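Sink and Counter Tableware Set - Data Card

Name: Brelludholm Sink Set
Maintained by: Marianna Witkowska and Teodor Cieślak
Annotation lead: Oliwia Domański
Contact for corrections: Fabian Auer
Status: third release, December

Summary

The Brelludholm Sink Set is a collection of 2,395 still pictures of tableware at a kitchen sink. The subject is everyday washing-up: plates, bowls and cutlery in the basin or on the counter next to it. Each picture is labelled with the items in it, where each item rests, and which item lies on top of which. The set is divided into 111 sessions. A session is one load of dishes at one sink.

Scope

The set covers the sink basin and the stretch of counter on either side of it. Dishwashers, drying cupboards and hobs are outside the scope and are not labelled, even where they appear. Food residue is not labelled. Taps, plugs and drain covers are labelled as fixtures and carry no further attributes.

Item classes

There are 5 item classes in this release:

plate - any flat or shallow dish with a rim, in any material
bowl - any open dish deeper than a plate
cutlery - forks, spoons and knives
stick - chopsticks, skewers and other thin rods, in wood or metal
other - anything on the counter or in the basin that fits none of the above

Chopsticks were part of the cutlery class in the first release. They were moved out because annotators disagreed on single sticks seen end-on, and because a wooden stick lying on a plate was often marked as a utensil handle with the rest of it hidden. The stick class makes no claim about use. A metal chopstick and a plain wooden stick receive the same class and differ only in the material field.

Location field

Each item has one location value out of 3: basin, counter or held. An item that rests on another item takes the location of the item beneath it. A stick lying across a plate in the basin is therefore recorded as basin, with a separate "rests on" entry pointing to the plate. Items in a stack are given one label for the stack unless the rims can be told apart without guessing.
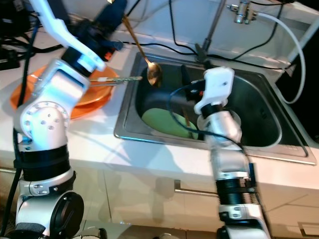
Does a stack of plates count as one item or several?
One, in the default files. The split files list the plates separately where the rims are clear enough to follow, and keep the single label everywhere else.

Colour field

Colour names are taken from a short fixed list. The list was drawn up by Wiesława Ziółkowski from the tableware in the first sessions and has been extended once. Orange, pale green and grey are separate entries. Pale green and grey caused the most trouble in checking, as a plate at the bottom of a steel basin picks up the tone of the metal. Where two annotators differed, the item was compared with another picture from the same session. If no better view existed, the value was set to "unsure" and left.

Gold-coloured cutlery is recorded as gold. The field refers to appearance only and says nothing about the metal or the finish. Steel and chrome are both recorded as silver.

Shape and tilt

Plates and bowls have a tilt value: flat, leaning or tipped. Flat means the item sits on its base. Leaning means it stands at an angle against something else, such as the wall of the basin. Tipped applies to held items whose opening is turned well away from upright. A bowl that shows its inside base to the viewer is tipped by this rule. No angle in degrees is supplied, and none should be worked out from the box sizes.

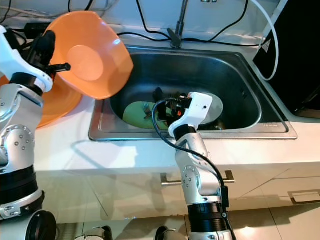

Tilt was added in the second release at the request of Gemitz, who wanted to separate dishes laid in the basin from dishes propped up in it. Earlier sessions were relabelled by hand. The relabelling was checked against the original sheets by Teodor Cieślak, and the sheets are kept with the release.

Occlusion

An item is labelled if any part of its rim, bowl or handle can be identified. Partly hidden items have the "hidden" flag set to 1. Boxes are drawn around the part that shows, with no attempt to complete the outline. Upright dark items between two plates are a recurring case: if it cannot be settled whether the item is a handle, it goes under other.

Known gaps

Glasses and mugs are rare and fall under other. Pans are absent. Most basins are single and rectangular, so the set is a poor guide to double sinks or round ones. Reflections in the steel were sometimes labelled as cutlery in the first release; the ones found have been removed, but the check covered forks and spoons only.

Files

items.csv - one row per item, default labels
items_split.csv - as above, with stacks separated where possible
rests_on.csv - pairs of items, upper item first
sessions.csv - one row per session, with notes
colours.txt - the fixed colour list

Row order in items.csv is not meaningful. Join on picture number and item number together, as item numbers start again at 1 in every picture.

Changes in this release

Stick class separated from cutlery.
Colour list extended with gold.
Duplicate rows removed from rests_on.csv.
Session notes from Clarkby merged into sessions.csv; the old Nowicki note file is withdrawn.

Corrections

Send the picture number, the item number and the proposed value to Fabian Auer. Corrections to the colour field need a second picture from the same session to compare with. Accepted changes go into the next release and are listed under the sender's name unless they ask otherwise.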